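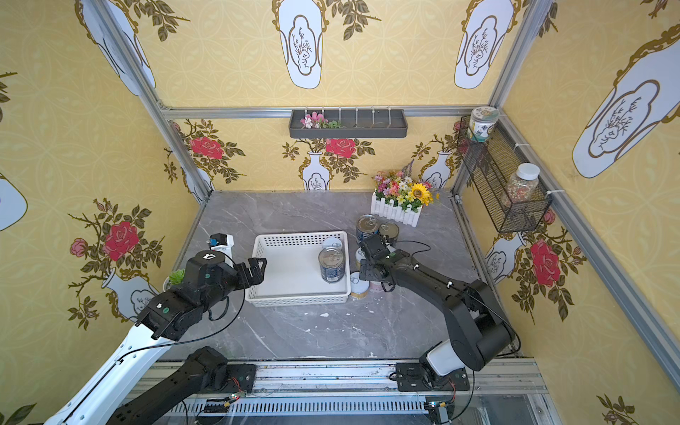
Chapter 5
Keeping Food: Tins, Shelves and the Household Store

Open almost any kitchen cupboard in the country and you will find food that was picked, caught or cooked months ago and is still perfectly good to eat. We are so used to this that it hardly seems worth a second look. It is worth one! For most of human history, the question of what a family would eat in late winter was settled by what it had managed to put away in August, and by how much of that had escaped the mice, the damp and the mould.

In this chapter we look at how food is kept, why it spoils, and how a home or a small shop can organise what it stores. You will need the ideas about microbes from Chapter 2, so turn back to those pages if they have gone hazy.

5.1 Why food goes off

Food spoils for several reasons, and they often work together. Bacteria, yeasts and moulds feed on it. Enzymes inside the food carry on working after harvest, which is how a firm pear becomes a brown one. Oxygen turns fats stale, and a bag of old walnuts will teach you that lesson in a single bite.

Every method of keeping food interferes with one or more of these changes. Drying takes away the water that microbes need. Salt and sugar tie that water up. Vinegar makes the food too acid for most of them, and cold slows everything down.

Canning works differently, and it is a lovely piece of thinking. The food is sealed first and heated afterwards, so that whatever was living inside is killed and nothing new can get in. Low-acid foods such as beans, meat and fish must be heated well above 100 °C, under pressure, to destroy the toughest bacterial spores. Fruit is acid enough to need gentler treatment.

The lid does more than close the tin. Its raised rings let the metal flex as the contents swell in the heat, then settle back as they cool – a small bit of engineering you can feel with a fingertip. A lid that bulges when the tin has been standing in a cool cupboard is a warning sign, and the tin should be thrown away unopened.

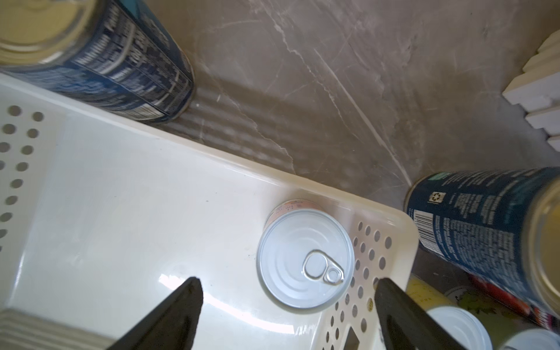 5.2 The Lultdale store cupboard

Throughout this chapter we shall return to one case study, the village shop at Lultdale. It has a single storeroom with 19 shelves, and takes its dry goods from a wholesaler in Fekent and its vegetables from farms near Gundon. Nearly everything we discuss – stock rotation, date marks, damp, pests – turns up in that one room sooner or later.

Before you read on, look through a cupboard at home. Find the tin with the earliest date on it and note where it was standing. Was it at the front or the back? Keep your answer, as you will use it in Activity 5.1.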